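Mismatched Plates and Why I Can't Stop Buying Them

01/10/2024

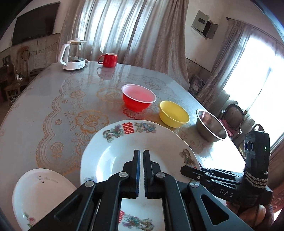 I have a new favorite plate and I need to tell somebody about it! For years I thought a grown-up table meant a matching set, twelve of everything in a box, and I saved up for one and then found it so dull that I gave it to my cousin. What I like now is a table where every plate came from somewhere different. The big white one with the red double-happiness character on the rim is the one I'm crazy about this month. It has a dragon on one side of the character and a phoenix on the other, and the dragon is green and purple and brown all at once, which sounds like a mess and looks wonderful. The rim is a little uneven too. I love that.

I found it at the Kallville flea market, on the very last table, under a pile of soup bowls. It cost 3 dollars. I would have paid a lot more, and I think the seller could tell, but she had already said the price out loud.

The smaller plate with the pink rose came from my grandmother's kitchen. She served toast on it, always toast, cut in triangles, with the butter going right out to the crust. When we were clearing her cupboards in November everyone else wanted the good glasses and I went straight for that plate. I use it for toast too, and for the heel of a pound cake, and sometimes for nothing, just to have it out.

Then there's the tablecloth (I know, I know, some people can't stand a shiny one). Mine is pale gray with a scalloped border that looks a bit like lace, and these big orange-gold flowers that turn up wherever they feel like it. I bought it at Kalinowski, the housewares store in Virkbridge with the squeaky stairs, after walking past it for most of a summer. I had a plain linen one before that and I was forever ironing it. This one gets a damp cloth and a dry cloth and I'm back to my coffee.

A few things I've picked up along the way, in case you're tempted to start a pile of your own:

Run a fingertip around the rim before you pay. Chips hide on the underside, and a good seller won't mind you checking.

Wash anything with a painted or printed pattern by hand. I put a blue saucer from Ulell through the dishwasher for a whole winter and the color is half gone. Still sad about that one.

Put a paper towel between plates when you stack them. Cheap, quick, and the patterns stay put.

Let one plate be the loud one. I tried setting the dragons next to a checkered platter and it made my eyes hurt. With a few bowls and the little rose plate they look terrific, and the orange flowers underneath somehow go with all of it.

Next on my list is a serving dish big enough for dumplings, something with a lot of red in it. There's another market in Ulell that I haven't been to since spring, and I've already cleared a shelf!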